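문의번호 971 / 상태: 처리 중
제품: Willby 실내 온도조절기
제목: 난방 예약이 자꾸 풀립니다

안녕하세요, 늘 친절하게 답변 주셔서 감사합니다. 지난번에 전화로도 말씀드렸는데 제가 설명을 두서없이 한 것 같아 글로 다시 남깁니다. 저희 집은 거실과 작은방에 Willby 조절기를 하나씩 달아 쓰고 있고, 두 대 모두 Drostby 앱에 연결되어 있어요. 작은방은 아무 탈이 없는데 거실 쪽만 새벽 예약이 풀려서, 아침에 일어나 보면 설정 온도가 기본값인 20도로 돌아가 있습니다. 저야 양말 하나 더 신으면 그만이지만 어머니가 아침잠이 없으셔서 제일 먼저 거실에 나오시거든요.

처음에는 제가 잘못 누른 줄 알고 예약을 지웠다가 새로 넣기를 여러 번 했습니다. 건전지도 새것으로 갈았고, 공유기도 껐다 켰고요. 그날 밤은 괜찮더니 이튿날 새벽에 또 풀렸습니다. 앱 기록에는 오류 코드 39가 남아 있는데 설명서 뒤쪽 표에는 그 번호가 없더라고요. 조절기는 거실 미닫이문 옆 벽에 붙어 있습니다.
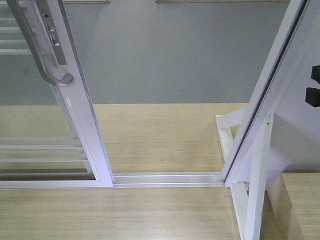 첨부 1. 거실 유리 미닫이문, 손잡이 쪽

답변 (고객지원팀 Verna Alcantara, 2023년 1월 27일)
자세히 적어 주셔서 큰 도움이 되었습니다. 어머님께서 아침마다 불편하셨겠어요, 죄송합니다. 코드 39는 조절기 시계와 앱 시계가 서로 어긋날 때 남는 기록인데, 인쇄된 설명서에는 빠져 있습니다. 번거로우시겠지만 조절기의 메뉴 버튼을 길게 눌러 '시간 동기화'를 끄시고, 4분쯤 기다렸다가 다시 켜 주세요. 그다음 앱에서 거실 기기의 예약만 한 번 더 저장하시면 됩니다. 작은방 기기는 그대로 두셔도 괜찮습니다. 문 옆 설치는 이 코드와 관련이 없으니 위치는 옮기지 않으셔도 됩니다.

고객 추가 글
말씀하신 대로 해 보았습니다. 사흘째 예약이 그대로 남아 있고 코드도 더 안 뜨네요. 어머니께서도 꼭 고맙다고 전해 달라고 하십니다! 다만 앱 첫 화면에 나오는 거실 온도가 조절기 화면보다 조금 늦게 바뀌는 것 같은데, 이것도 같은 문제일까요? 급한 건 아니니 천천히 봐 주세요.

답변 (고객지원팀)
다행입니다. 앱 첫 화면은 전기를 아끼려고 일정 간격으로만 새로 고쳐지고, 화면을 아래로 당기시면 바로 바뀝니다. 2월 업데이트에서 간격을 직접 고르실 수 있게 될 예정이라, 이 문의는 그때까지 닫지 않고 열어 두겠습니다. 그사이 예약이 또 풀리면 이 글에 이어서 남겨 주세요.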